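Reporting Politics and Public Life
Unit 4: Covering a public official after death

Course handout. Read before the Monday session. Bring a printed copy of the two Tamdale clippings from Unit 3, since we will mark them up in class.

Where this unit fits

Unit 3 dealt with living officials who decline to comment. This unit deals with officials who cannot comment. The questions overlap, but the rules are not the same, and most of the mistakes in last term's papers came from treating them as if they were.

By the end of the unit you should be able to sort claims about a dead official by type, decide who should be asked to respond, and write a paragraph that reports an accusation without adopting it.

1. The legal position in brief

In many countries a dead person cannot be defamed. The family cannot sue on behalf of the reputation alone. Some countries do protect the memory of the dead, either in criminal law or through personality rights, and the length of that protection varies. Check the law where you publish. Do not rely on what a colleague remembers.

Two points students often miss:

A claim about a dead official can defame a living person. If you write that a late mayor took money from a contractor, the contractor may be alive and may sue.

Statements made at a funeral, in a radio interview or on a family's page are not privileged just because they were made in public. Statements in open session of a council or parliament may be, depending on the country and on how fairly you report them.

2. Four kinds of speaker

After the death of a well-known politician, four groups usually start talking. Label each quotation in your notes with the number of the group.

(1) Family. They have standing to speak about the person and the estate. They often do not know much about the office.

(2) Former staff. Aides, drivers, press officers, schedulers. They may know a great deal about the office, and some of them were part of the decisions now being questioned. Ask when they were employed and who paid them.

(3) Party figures. They are speaking about the party. A call for silence and a call for an inquiry can both come from a faction that wants the seat.

(4) Rivals and complainants. Some held back while the person was alive, for good reasons or bad. Ask them why they are speaking now and print the answer if it matters.

An appeal to let the dead rest is a news event if a person of some rank makes it. It is also an opinion. It does not settle whether the underlying matter should be reported. Give it its place in the story and carry on with the documents.

3. Working case: the Balness estate

The case is a teaching case and we use it for the rest of the term. The facts you need are these.

Ambros Kuster chaired the Balness district council for many years and died in office in November. Two weeks later a local paper printed parts of his will. The will listed 61 parcels of land, almost all of them inside the district. Council records show that 50 of those parcels had been rezoned while he was chair. The minutes do not show him leaving the room for any of the votes.

His former press aide, Emil Bachmann, went on the morning radio program and asked people to stop. He said that Kuster could not answer and that those who had eaten at his table should be ashamed. He did not dispute the number of parcels.

Rahel Lüthi, who leads the opposition group on the council, asked for an outside review. Her motion was supported by a petition with 389 signatures. The threshold for a formal petition in the district is 500, so the clerk recorded it as correspondence.

The family's lawyer, Selina Fankhauser, stated that the will was a private paper and that its release would be taken up with the court. She gave no comment on the rezoning.
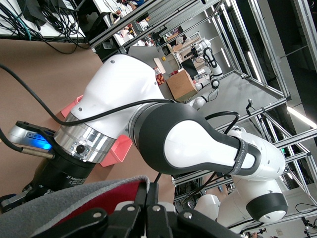
4. Sorting the claims

Take each statement in the Balness case and put it under one of three headings: on the record, attributed, or unsupported.

The rezoning votes are on the record. You can cite the minutes by meeting. Cite them yourself and do not cite the newspaper that cited them.

The contents of the will are a harder matter. The paper printed extracts. Until the will is filed and open to inspection, or you hold a copy you can verify, you are reporting what another outlet says it saw. Write it that way.

That Kuster profited from the votes is unsupported. It may be true. Nothing in the case file gives a purchase date for any parcel, and without dates you do not know whether he owned the land at the time. Several students last term wrote "land he had rezoned for himself." The file does not say so.

5. Who gets a right of reply

The person is dead, but the duty to seek a response does not disappear. It moves. Work down the list:

The executor or the family's lawyer, for anything about the estate.
The office itself, for anything about decisions. In Balness this means the council clerk and the acting chair.
Any living person whose conduct is described, even if you do not name them.

Give a real deadline. A call at 5:40 p.m. for a story that closes at six is not a fair request. If there is no reply, say what you asked for and when you asked.

6. Wording

Use "died," with the date. Use "the late" once at most, near the top. Do not use it before the name in every paragraph.

Nicknames can be given once if readers know the person by one. After that use the surname, as you would for anyone else.

Avoid "mudslinging," "smear" and "witch hunt" outside quotation marks. They decide the question for the reader. The same goes for "exposed" and "revealed" when the claim is still only a claim.

Proverbs about the dead turn up in these interviews a lot. Quote one if it is central to what the speaker said — one is enough.

7. Assignment

Write a news story on Bachmann's radio appeal using only the case file. Put the appeal in context by the third paragraph. Attach a separate page that lists every factual statement in your story, with its source and its heading from section 4.

Hand in both on paper. Lucinda Alcantara will return the marked copies in the following session, and rewrites are accepted for one week after that.

Further reading is in the course folder under Unit 4. Start with the council standing orders, especially the part on declaring an interest.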